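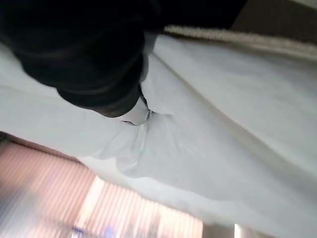 Stoff sei schwieriger als jedes Blechteil, schreibt Estell im Projektforum, ein Greifer brauche dafür vor allem eine vernünftige Kraftbegrenzung. An diesem Punkt arbeiten wir gerade und suchen Verstärkung.

Mitbauer gesucht: zweiarmiger Roboter für Bettwäsche
Projekt Mudex, Gemeinschaftswerkstatt Maston

Aufgaben
- Abstimmung der Greifkraft bei dünnen und gefütterten Stoffen
- Synchronisierung beider Arme beim Ziehen einer Decke
- Überarbeitung der Kabelführung an Unterarm und Handgelenk
- Pflege der Stückliste (derzeit 222 Positionen)

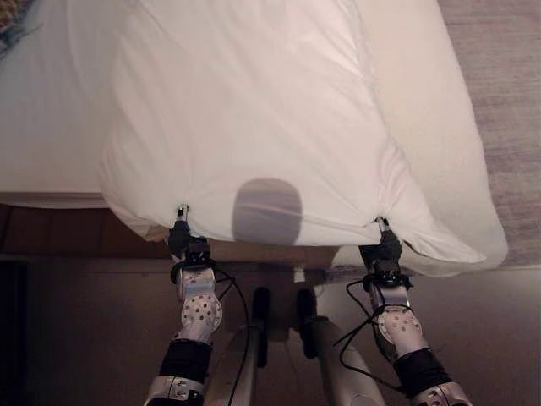

Beide Greifer an den Ecken der Bettdecke, Blick auf das Fußende.

Voraussetzungen
Sicherer Umgang mit Python oder C++, Grundkenntnisse in Regelungstechnik. Erfahrung mit CAN-Bus ist erwünscht. Löten und Crimpen kann in der Werkstatt gelernt werden. Eigener Rechner mit Linux erforderlich.

Umfang
Etwa acht Stunden im Monat, Mindestdauer ein halbes Jahr. Zu vergeben sind zwei Plätze. Die Mitarbeit ist unbezahlt; Material wird bis 400 Euro je Teilprojekt gegen Beleg erstattet. Konstruktionsdaten und Quelltext werden offen lizenziert.

Bewerbung
Kurze Beschreibung eines eigenen Aufbaus, gern mit Schaltplan oder Link zum Code, über das Kontaktformular der Werkstatt, Betreff »Mudex Greifer«. Lebenslauf nicht nötig. Werkstattzugang nach Einweisung, Eingang Ambrose-Hof, Tor 2.

Stand: 23.7.18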